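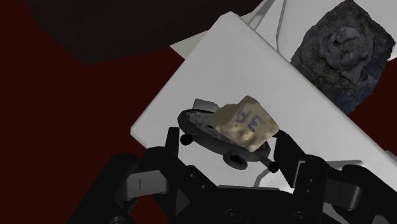
Vol. 15, p. 600

Speaker notes: Buying an arm for the specimen room
Bainbridge users' meeting, August, afternoon slot

Start with the stone. The one marked 3R, on its dark round holder, with the holder gripped between two black fingertips. Let people look at it. It's a rendering, so say so early. Callum Penrose will ask if I don't.

First question for the room: what did this cost to set up? The arm quote is the easy number. Trutik's sales sheet says a lot about reach and nothing about holders, and every odd-shaped sample has to sit on something the fingers can grab. Our line for holders last year was zero.

Our budget request, as it stands:
Fingertips and spares, 3,000
Holders, first batch, 1,000
Simulation time, 600
Training: blank. Ask Anum Lodhi why it's blank. She has asked me the same thing.

Pause here. Someone will say the simulation proves the layout works. I'd slow that down. A simulated rock is as heavy as somebody typed in. Ours crumble, and they leave grit in places I would not want to pay Stevik to clean. Has anyone here had a service visit priced with grit in mind? Show of hands.

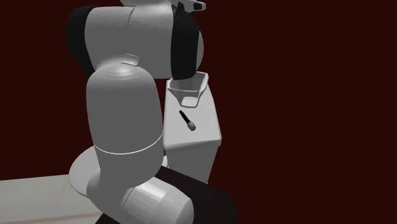 Arm beside the raised block, with the small white container on top (rendered).

Point to the black joint cover and the rim of the container. They're nearly touching. If I saw that on our bench I'd want to know who chose the height of the block, and whether the room drawing got the same care. Terence Sugden's plan for our room has no clearances on it at all. Go easy on Terence.

Then Eltance. They offered us a lease, and I was keen until I read the part about moving the arm between rooms. Read that clause out loud, slowly. Skip it if we're past 3:15.

What I'm asking for: hold the arm order, buy the holders now, and have Vega Segura try them by hand with our worst samples. If they're no good by hand I don't see what an arm adds.

Questions. Roland has the spreadsheet if anyone wants the line items.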